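A Novelist, Her Margins and a Very Long Winter

I first met the author of The Ziderby Letters in the back of a bakery in Drundport, where she does most of her rewriting and (by her own count) far too much of her eating. She asked me to leave her name out of this one, as her books come out under a pen name and she likes it that way. Fine by me! I'd have agreed to anything for another hour of her talking about first drafts.

The new novel is called Bokon, after the island where it's set, and it took her seven years. I asked if she'd planned on that.

"Oh, no. I told my editor fifteen months," she said. "I had the ending and I had the dog. I thought the rest was typing."

The dog is Pap, and if you've read the opening chapter you already love him. He started out as a goat. She wrote 34 pages with the goat, read them aloud in her kitchen one night in November, and crossed out every line with a goat in it - which left her with a storm, a widow and a lot of blank paper.

"A goat doesn't wait for anybody," she told me. "I needed something in that house that would wait by the door."

I wanted to know about the letters, because her books are full of them and I can never get enough (I'm the sort of reader who flips ahead to see if there's another one coming). Does she write them separately?

"Always by hand, and always before the chapter they go in. If I type a letter, it comes out sounding like me. With a pen I get slower and a bit ruder, and the characters seem to like that."

She keeps every one, even the ones that never made it into print. There were ten from the widow's brother alone, and only two survived the last edit. I begged to see the others and got a firm no.

We got onto endings after that. She doesn't reread hers once the book is out, and she can't stand an epilogue. "If I've got more to say about them, I should have said it while they were still in the room." I pointed out that The Ziderby Letters has an epilogue. She laughed so hard she had to put her coffee down, and said her editor had won that round.

What's she reading now? Mostly old sea diaries, plus a cookbook she keeps by the bed and has never cooked from. And the next novel? She has a title, which she won't share, and a first sentence, which she's already changed twice since Monday.

"Ask me in seven years," she said, and went to see if there were any cinnamon rolls left.

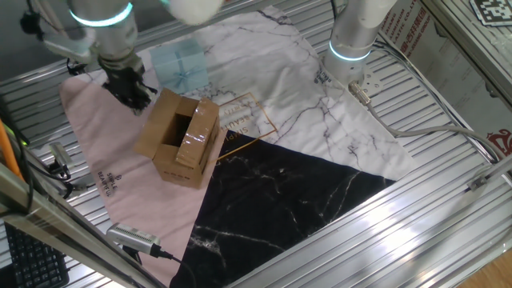
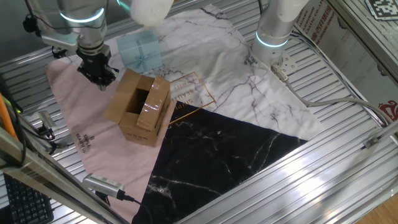
An open cardboard box on the patterned mat, in both pictures.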